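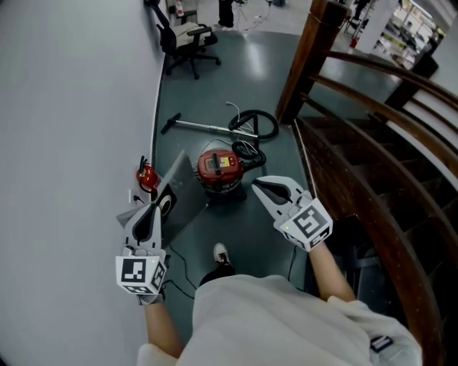
Hosdale Household Floor Care Survey
Data card and README, version 7

Summary

The Hosdale Household Floor Care Survey records how people living in the town of Hosdale clean and maintain the floors of their homes. It covers the type of flooring in each room, the equipment kept in the home, how often floors are cleaned, and the problems that residents report. The data set contains responses from 936 households. It is maintained by the Plotano Institute for Housing Studies and is intended for teaching and for research on housing upkeep.

Contents of the release

households.csv – one row per household, 936 rows
rooms.csv – one row per room, linked to the household file by household_id
equipment.csv – one row per cleaning appliance or tool reported
diaries.csv – entries from the 152 households that kept a cleaning diary
codebook.txt – definitions of all variables and codes
questionnaire.pdf – the survey form as mailed to residents

All tables are encoded in UTF-8 and use commas as separators. The first row of each file holds the column names.

Collection

The questionnaire was mailed in May to addresses drawn from the town's residential register. Residents could return it by mail or complete it by telephone. One adult answered for each household. Households that agreed to keep a diary wrote down each cleaning task on the day it was done, including the room, the tool used and the time spent in minutes.

Refilwe Potgieter designed the questionnaire and the diary form. Paper forms were entered by hand under the direction of Wendell Strickland, and a sample of 200 forms was entered a second time to check for errors. Where the two entries differed, the paper form was consulted and the record corrected.

Main variables

floor_type: the main floor surface in the room, coded as wood, carpet, tile, vinyl, painted concrete or other.
stairs_inside: whether the home has an indoor staircase. Shared stairs in apartment buildings are coded 0.
vac_type: canister, upright, stick, handheld, central or none. A household may report more than one type, so this variable appears only in equipment.csv.
vac_age: age of the appliance in full years, as stated by the respondent.
freq_clean: usual number of cleanings per month for the room.
difficulty: the respondent's rating of how hard the room is to clean, from 1 (very easy) to 5 (very hard).
difficulty_text: free-text remarks, edited to remove names and addresses.

Missing values

A blank cell means that the question was not answered. The code -8 means that the question did not apply, and -9 means that the answer could not be read. Users should recode these values before computing averages. In earlier versions -8 and -9 were combined, and results from those versions may differ slightly.

Known limitations

Stated cleaning frequency is higher than the frequency recorded in the diaries, most clearly for stairs and hallways. The two measures should not be treated as interchangeable. Rented homes are underrepresented, and no weights are supplied. The category "stick" was added after the first mailing; some early respondents with such an appliance may have selected "upright" instead. Appliance brands were collected but are withheld from this release.

Privacy

Street addresses, telephone numbers and dates of birth have been removed. Household identifiers were assigned at random and carry no geographic meaning. Users must not attempt to identify any household.

Use and citation

The files may be used free of charge for noncommercial purposes. Please cite as: Potgieter, R., Strickland, W. and Zeng, Y., Hosdale Household Floor Care Survey, version 7, Plotano Institute for Housing Studies.

Corrections should be sent in writing to Yuxi Zeng, data manager, with the file name and the identifier of the affected row.

Last revised 16/12/2020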